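April, notebook Turna, bench 2

Continue with the sandwich task. Target for this batch is 200 good episodes by remote control, and before this morning we had 28 which I would keep. Thibault Lacroix made the first ones last week with the old mapping, where the wrist turned too fast for a small movement of the hand. I lowered the rotation gain by half in the Starkberg config and left translation as it was. It feels slower at first but after ten minutes I did not think about it anymore.

Notes on the driving. The approach must come from above, with the fingers open wide, and the last part should be one slow movement without stopping. When I stop over the basket to think, the policy learns to stop over the basket also. We saw this already with the Fleury cups in winter, the arm was hanging there for several seconds and then sometimes did nothing. So: look first, decide the angle, then press record.

The rim is the main difficulty. If I come with the wrist straight, one finger goes down on the rim when the sandwich lies diagonal. Better to turn the wrist until the fingers are parallel to the long side, and do this turning high, before going down. I tried both orders. Turning low is possible but I touched the weave in most of the attempts and the basket moved with me. 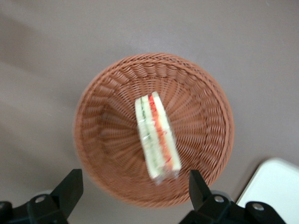 Wrist view, fingers open, sandwich diagonal in the basket. Cucumber side to the left, red layer to the right of it.

Motion blur is still there in the wrist stream, mostly when I move sideways. Exposure is on automatic. I want to fix it to a shorter value, but then the inside of the basket gets darker and I don't know what is worse for training. To ask Thibault, he did the comparison for Sumo.

Grip force: the value 3,000 in the controller (raw units, not newton!) is too much for soft bread. I went down in steps and stayed at 564, the odd number comes from the slider. With this the grip held on the lift, except two times when I took only the end of the plastic wrap. I deleted both. Maybe we should keep such failures in a separate folder - I am not sure what was agreed.

Not done: demonstrations by hand guiding, with the arm in free mode. The gravity compensation drifts to one side since the new fingers were mounted, the mass in the tool file must be corrected first.

Next: change the start angle of the sandwich in every episode, also move the basket a few centimeters. Save the config under a new name, please do not write over the old one.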